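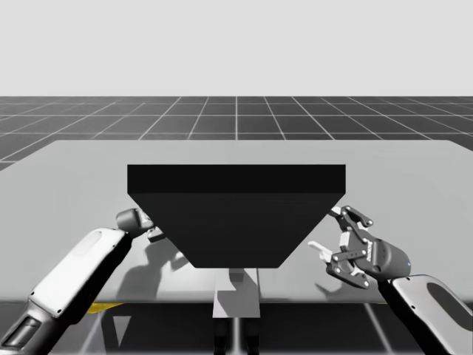

Two-arm cell in simulation, grippers at either side of the black hopper-shaped part. Lirkar lab, Nisbridge.

Visit report: Lirkar manipulation lab

Last updated: 7 October 2024

The Lirkar lab takes outside visitors twice a year. I went to the July session, which covered one piece of work: a method for choosing where two arms should take hold of a bulky part when neither arm can lift it alone. Soledad Vallejo, who runs the simulation side, gave most of the tour. Gunther Wiegand handled the questions on control.

The group's test object is a solid with a wide top band and faces that slope inward to a narrow base. The shape was picked to be awkward. A parallel-jaw gripper that closes on a sloping face tends to slide along it, and the rim at the top is the only place with a straight edge to hold. A planner that treats each arm separately will usually send both grippers to the rim, which works until the part has to be tilted. Then one wrist reaches its joint limit and the run is lost.

Vallejo's method, called Rirkudau inside the group, scores grasps in pairs. For each candidate on the left it looks at what the right arm would have to do through the entire motion, including the tilt, and drops pairs that leave either arm near a limit. The surviving pairs are ranked by how much the part would rotate if one contact slipped by a small amount. The two grippers do not have to match in height or opening, and in most of the runs we watched they did not.

The numbers were on a wall screen. The sampler proposed 1011 pairs for this object. After the reach and limit checks, 113 remained. Each of those was run in simulation with the friction value changed between trials, and the top 5 were kept for further work. Planning takes about 3 minutes on one desktop machine. Vallejo said the reach check accounts for most of it and that she has not tried to make it faster.

The simulated setting is plain -- a pale table, a gridded floor, the two arms and the part. Textures were left out on purpose. The planner gets the object's pose directly from the simulator, so there is no perception step, and Vallejo was clear that the results say nothing about how the method would behave with a noisy pose estimate.

Wiegand was asked why the arms pause short of the surface before closing. The pause is a checkpoint. Both controllers have to report that they are within tolerance before either gripper moves in, otherwise the first contact pushes the part and the second grasp is planned for a pose that no longer exists. An earlier version had no checkpoint and failed mostly for that reason.

I asked about contact modeling on the sloped faces. The simulator uses point contacts with a single friction coefficient, and the finger pads are treated as rigid. Wiegand considers this the weakest part of the result. Soft pads would spread the load and probably make some of the rejected pairs usable, but he had no data to show for it.

A comparison with hardware is planned at the Murín site, using a part with the same outline and adjustable ballast. The ranking will be frozen before the trials start. Pairs from the bottom of the list will be run too, as a check on whether the slip score predicts anything.

The session closed with a short look at the logging format. Joint positions, contact forces and the friction value are stored per run, and the rejected pairs are kept with the reason for rejection. Visitors can request the logs from Vallejo by email; the planner code is not being released yet.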